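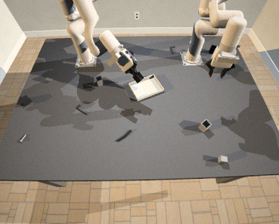 How to get a copy of a police report in Grandham

I had to do this after my car got broken into last November, and it took me way longer than it should have, so I wrote down the steps for the next person.

First, find your case number. The officer who takes your statement should hand you a card with it. I lost mine (of course), but the records desk found my report with my name, the street and the date. If you can narrow down the time of day too, tell them.

Next, fill out the request form. You want the one marked Form 268, and you only need the first page if you're the victim. My neighbor Marty filled out the whole thing and had to sit there crossing stuff out!

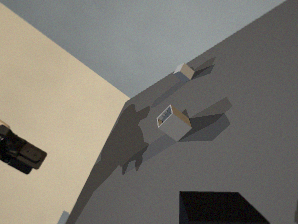
Bring a photo ID and 13 dollars. They take cards now, but the reader was down when I went - bring cash if you have it. You can mail the form in with a copy of your ID instead, and then you're looking at up to 60 days.

Ask for the full report, with the narrative. What they print by default is a one-page summary, and my insurance company sent that right back to me. The narrative is the part where the officer writes out what happened.

If the case is still open, some of it may be blacked out. Rocío Quintana at the records desk told me I could ask again once it closed, so I did, and six weeks later I had a clean copy.

Read it over before you leave the counter. Mine had the wrong license plate, and fixing it took one more form and a second trip downtown.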